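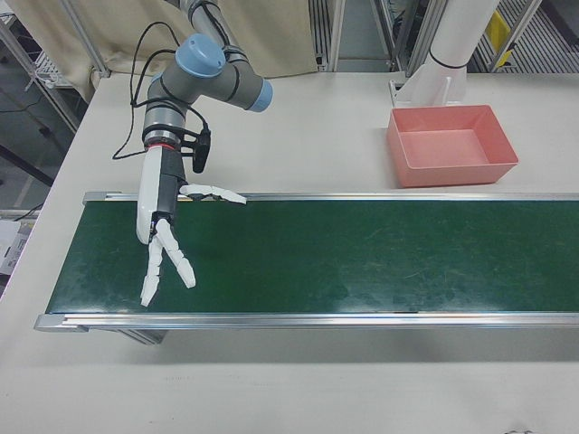
Greasing day on the Kirnau cell! Hand service comes round every 3,000 cycles and I look forward to it way too much.

First job is always the wrist cables – I want enough slack for a full turn, and no rubbing on the joints.

Then belt tracking. It was drifting 2 mm toward the far rail, so a quarter turn on the tensioner and another look after lunch.

Roos Leemans showed me how to re-zero the thumb without pulling the casing. So much faster, I love it! Fingers are next.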